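A morning at the Gudard pressing plant

We'd been promising ourselves a trip to Gudard for years, ever since the Lillix quartet recordings started turning up on such beautifully quiet vinyl, and in March they finally opened the doors to 37 of us (I think I was the only one who had brought sandwiches).

The presses are louder than you'd imagine, and the whole hall smells faintly of warm crayons. We watched a short run of Raju, the cello disc I've gone on about here before, and our guide let us handle a rejected copy with a bubble near the label. A usual run is 400 records, though they have gone as high as 2000 for Murnura's choral box, and every test pressing is listened to right through, both sides, by two people in separate rooms. I did wonder how you apply for that!

Lunch was in the canteen across the yard, and very good it was too, with plenty of talk about cartridges and whose loft had the most boxes in it.

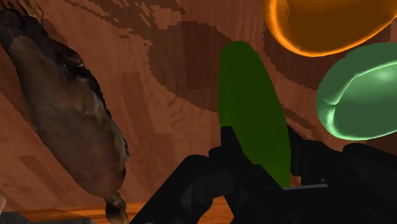 The listening room

After lunch we sat down with the Murnura box, the lacquer first and then the finished record. I had expected to hear a gap between them and I'm not sure I did — perhaps a little more air round the sopranos on the lacquer. The slow movement of the Raju came last, and I could happily have stayed for the other side, but the coach was leaving at 4.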